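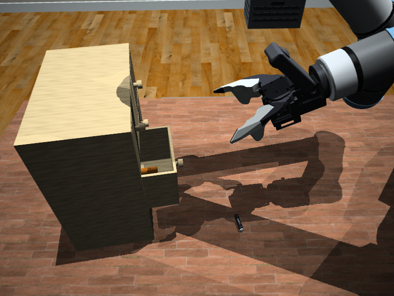 Drawer cabinet with a light wood-grain top and dark side panel, bottom drawer partly open.

Coltar Furniture Oil, Clear Satin
Item number 2397
Manufacturer: Prondent
Container: 900 ml can
Supplied to: schools, libraries, offices and public collections

Product overview

Coltar Furniture Oil is a penetrating oil and wax finish for interior wooden furniture. It is intended for the upkeep of tops, drawer fronts, shelves, chair frames and similar surfaces in buildings where furniture is used daily and maintained by in-house staff. The product dries to a clear satin sheen and may be renewed in place, without sanding back the whole of the existing finish.

The oil is supplied ready to use and must not be thinned. It replaces the earlier Coltar Maintenance Oil, which remains compatible and may be used up on the same furniture. The two products should not be mixed in one container.

Suitable surfaces

Coltar Furniture Oil may be applied to bare hardwood and softwood, to wood veneer in sound condition, and to wood previously finished with a Coltar oil. Both pale and dark timbers can be treated. As with all clear oils, the wood will deepen in tone when first coated. The change is slight on maple and birch, more noticeable on pine, and strongest on walnut and stained oak.

The product is not suitable for:
- lacquered, varnished or painted surfaces
- printed foil, melamine and other surfaces that only resemble wood
- outdoor furniture
- floors and stair treads (see Coltar Floor Oil)
- the inside of drawers or cupboards used for textiles, paper or photographs

Where the existing finish is unknown, place a few drops of the oil on an inconspicuous part of the piece and leave them for ten minutes. If the drops have darkened the wood and partly soaked in, the surface will accept the oil. If they wipe away without a trace, the surface is sealed and the product should not be used until the old finish has been removed.

Technical information

Appearance: clear, pale amber liquid
Finish when dry: satin
Coverage: some 20 square meters per can, single coat, on planed wood
Touch dry: overnight in a ventilated room
Light use: after two days
Full hardness: after two weeks
Cleaning of tools: Sethi Brush Cleaner or mineral spirits
Storage: upright, tightly closed, above 32 °F

Coverage is reduced on open-grained or very dry wood, and a first coat on old, neglected furniture may require noticeably more oil than the figure given. Maintenance coats require considerably less.

Preparation

Remove all contents from the piece and take out the drawers where this is possible. Knobs, handles and label holders should be removed or masked. Wooden knobs may be oiled separately; it is usually easier to treat them off the furniture, mounted on a scrap of wood by their own screws.

Clean the surface with a cloth wrung out in lukewarm water and a small amount of Plavau Wood Soap. Rinse with a second cloth and allow the wood to dry fully. Grease around handles and along the front edges of tops may need a second cleaning. Household furniture polish must be removed entirely, particularly any polish containing silicone, which will cause the oil to draw back from the surface in small rings.

Bare wood should be sanded in the direction of the grain, finishing with a fine grade of paper. Sanding to a very high polish is not recommended. The wood then takes up too little oil and the finished surface wears unevenly. Vacuum the dust and wipe with a dry, lint-free cloth.
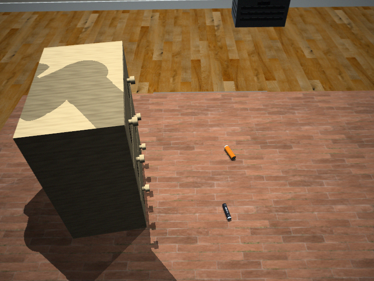

Application

Stir the can thoroughly before use and again at intervals during the work. The wax component settles, and a can that has not been stirred will give a thin coat at the start and a sticky one at the end.

1. Apply a thin, even coat with a short-haired brush or a lint-free cloth, working along the grain.
2. Leave for fifteen minutes. Dull patches that appear in this time should be given a little more oil.
3. Wipe off all surplus with a clean cloth. Pay attention to corners, moldings and the joint between top and side panels, where oil collects.
4. Allow to dry overnight.
5. On bare wood, smooth lightly with a fine abrasive pad and apply a second coat in the same manner.

The surface must not feel wet or tacky once it has been wiped. Surplus oil left on the wood will dry to a glossy skin that marks easily. If this occurs, soften the area with a small quantity of fresh oil on a white pad, rub gently and wipe dry at once.

Large tops should be completed in one session, from one edge to the other. Side panels and fronts may be treated on different days without visible joins, provided that each face is finished as a whole.

Drawers

Drawer fronts are treated in the same way as other vertical surfaces, with less oil. The running edges and guides should be left untreated. Oil on these parts attracts dust and can cause wooden runners to bind in humid weather. Where a drawer is stiff, rub the runners with plain candle wax or with the Plavau Runner Stick.

Drawers must not be closed until their fronts are dry. A drawer closed too soon may adhere to the carcass along its upper edge, and the finish will be damaged when it is opened. We advise leaving each drawer slightly open overnight, or storing the drawers separately on battens.

Advice from the Prondent workshop

The following notes were prepared by Merja Kettunen, head of surface treatment, in answer to inquiries received from institutional customers.

Furniture near windows. Pale wood that has stood in daylight will have changed color, usually toward yellow, and objects left on a top for long periods will have protected the wood beneath them. Oil will not conceal such marks and may make them more distinct. The top should be cleared and exposed evenly for several weeks before treatment. On solid wood, light sanding is also effective.

Two-tone furniture. On pieces that combine light and dark wood, begin with the light parts. Use separate cloths for each, as pigment from stained panels may be carried onto the lighter surface. The same caution applies when cleaning.

Water marks. Gray or white rings on an oiled top can generally be removed with a fine abrasive pad and a small amount of oil, worked along the grain. Black marks indicate a reaction between iron and tannin in the wood. These require separate treatment before oiling, and customers are asked to contact the workshop.

Masonry floors. Cabinets that stand on brick, stone or tile can draw moisture through the lower edges of the side panels. These edges should be given an additional coat, and the piece should be raised slightly on felt or cork pads where this does not affect its stability.

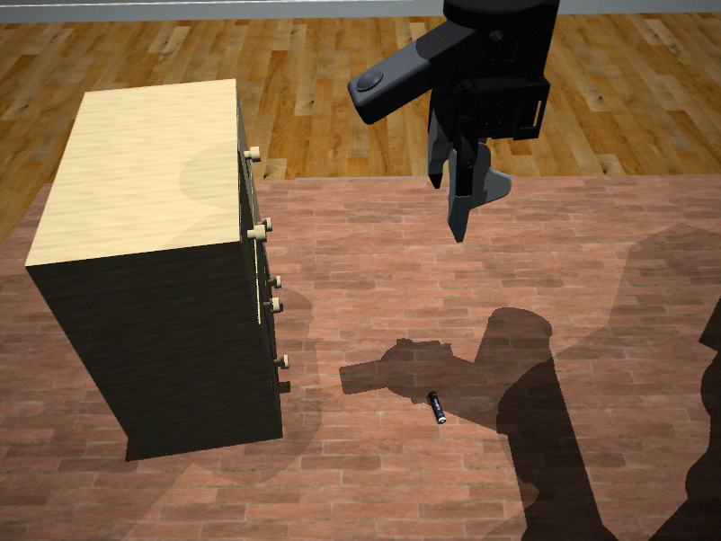

Tall cabinet with small cream-colored drawer knobs.

Routine care

Oiled furniture should be dusted with a dry or slightly damp cloth. Microfiber cloths are not recommended for regular use, as they gradually dull the sheen. Spills should be wiped up promptly. For weekly cleaning of heavily used tops, Plavau Wood Soap may be added to the water according to the instructions on the bottle.

A maintenance coat is normally required once a year on desks, counters and the tops of frequently used cabinets. Side panels and other vertical surfaces may be left for several years. The need for renewal can be judged by placing a drop of water on the surface: if it soaks in within a few minutes, the wood should be oiled.

Newly treated furniture should not be covered with plastic, glass or rubber-footed equipment until full hardness has been reached.

Safety

Cloths, pads and paper soaked in oil may ignite spontaneously. Immediately after use they must be immersed in water, or laid out flat to dry outdoors, away from combustible material. They must not be placed in a waste bin while folded or crumpled. This applies equally to small quantities.

Ensure good ventilation during application and drying. Wear suitable gloves. Keep the product out of the reach of children. Sanding dust from oiled surfaces should be collected and dampened before disposal. The safety data sheet is sent with each first order and on request.

Ordering and delivery

Coltar Furniture Oil is sold by the can or by the case of six. Institutional customers are asked to state item number 2397 and their customer number on all orders. Matching application pads, lint-free cloths and Sethi Brush Cleaner may be added to the same delivery.

Unopened cans may be returned within one month of delivery. Opened cans should be used within a year; if a skin has formed on the oil, remove it whole before stirring and strain the remainder. Orders are not shipped during the plant closure in July.

A sample sufficient for one test panel is available to schools, libraries and collections considering a change of finish. Requests should name the type of wood, the approximate age of the furniture and any previous treatment, where known.

Orders and samples: Raili Niskanen, Institutional Sales, Prondent
Technical inquiries: Merja Kettunen, Surface Treatment, Prondent

Related products

Coltar Floor Oil, clear
Coltar Furniture Oil, white-tinted
Plavau Wood Soap
Plavau Runner Stick
Sethi Brush Cleaner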